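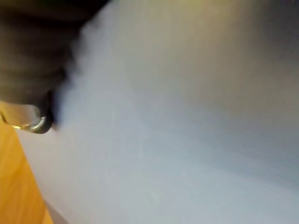 Flanagan Hall Users Group - minutes, May

Present: Fergal Hayes (chair), Fidelina Salazar, Peadar Daly, Irfan Jadoon (notes). Apologies: Cormac Mac Mathúna.

1. Last minutes
Agreed. One spelling fixed.

2. Heating
Boiler quote in from Wundar, £924 incl. parts. Peadar thinks high, wants second price before we sign. Fidelina: needs doing before autumn whatever. Peadar to ring round.

3. Bookings
Choir want later finish, 10pm. Neighbours not keen last time. Agreed trial for 6 weeks, doors shut, car park quiet. Fergal to write to choir and to nubmers 3 and 5.

4. Summer fair
Grant could be up to £1000, form not started. Irfan to do it. Tea urn - borrow again. Raffle prizes still short, everyone to ask.

5. AOB
Side gate latch sticking. Key for the store cupbord still missing, Cormac may have it.

Closed 8.40. Next one same time, Fidelina bringing milk.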